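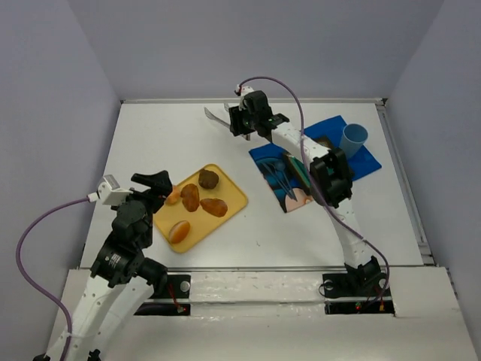

About the Beradon School of Football Coaching

The Beradon School of Football Coaching prepares men and women for work on the sidelines of high school and college football programs. The school was founded by Gwenaël Guérin and Perrine Guérin, who had coached together at Wondano and wanted a full course of study for assistants moving toward their first head coaching position. Meals are taken together during each residential session, and at the training table staff and students continue the discussion of the morning's film. Enrollment is limited to 18 coaches per session.

The program runs for 60 days and is divided into 8 units, covering offensive and defensive planning, player safety, recruiting rules, staff management and academic support. Each student is assigned to one of two practice groups and calls plays in supervised scrimmages.

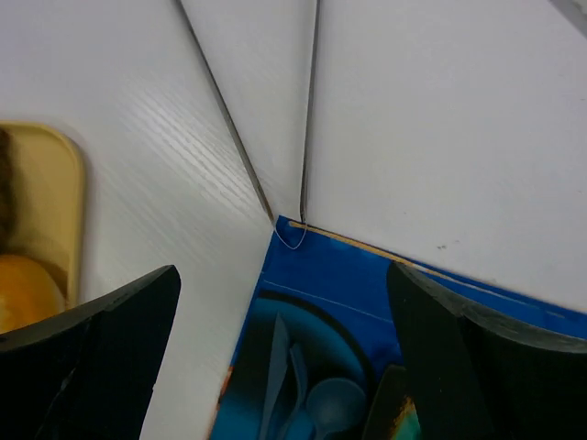

Scrimmages are reviewed the same evening with a member of the faculty. Gaspard Texier directs the defensive course, and Apolline Bouvier is responsible for player safety and conditioning. Jérémie Lebrun oversees placement and maintains contact with graduates after they have joined a program.

Applications for the spring session are accepted through the end of February. Candidates must have completed two seasons as an assistant or graduate assistant and should submit a letter from a current head coach.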